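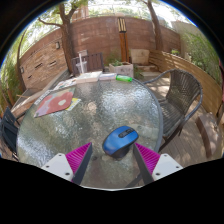
31 July 2021
By Ntombi Buthelezi

OK, so hi everybody. I'm Ntombi, I look after the collection guidelines at Covurari, and I've got 20 minutes to get you excited about a rulebook. Wish me luck!

Start with where this came from. Back in March we had 16 people out with hand-held grippers, all of them picking up ordinary stuff in ordinary places, and every one of them had a different idea of what a good grasp looked like. Some squeezed, some pinched, some kind of nudged. So Charoen Onsri and I sat down and wrote the Bolness rules (Bolness was the project name, don't read anything into it). There are 5 of them. I'll spend most of my time on the first two.

Rule one: fingers on the sides. With a computer mouse that means both pads on the flanks, nothing on the wheel, nothing on the buttons. Come in low and keep the two fingers even. If one side touches first, the thing swivels, and now you're chasing it across the table.
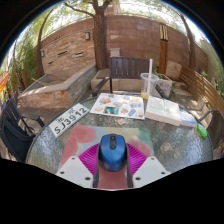

Rule two is my favorite, and the one I get the most grumbling about: leave the clutter alone. Papers, a drinking cup with a straw in it, whatever is on the table stays on the table. People want to tidy up first! I get it, I'm a tidier too. But a robot in somebody's yard won't get a clean table, so please don't give it one in training.

(Pause here. Ask who has tidied. Raise my own hand.)

Rule three, write down the surface. Pebbled glass in the sun is a very different deal from a desk in an office, with all that sparkle, and "table" in the log doesn't help anyone. Put down the material and the light.
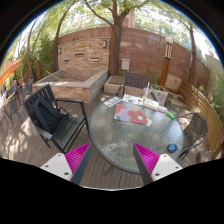 Rule four: start with the fingers open and clear of the object, every single time. The Duvon team skipped this one for 2 days and we had to throw out the lot. Sorry, guys, you said I could tell it.

Rule five, check the pads and the mounting screws before you go out. Takes no time. The checklist is on the Sibiya drive, in the folder with my name on it.

Questions now, then Charoen has the handouts by the door.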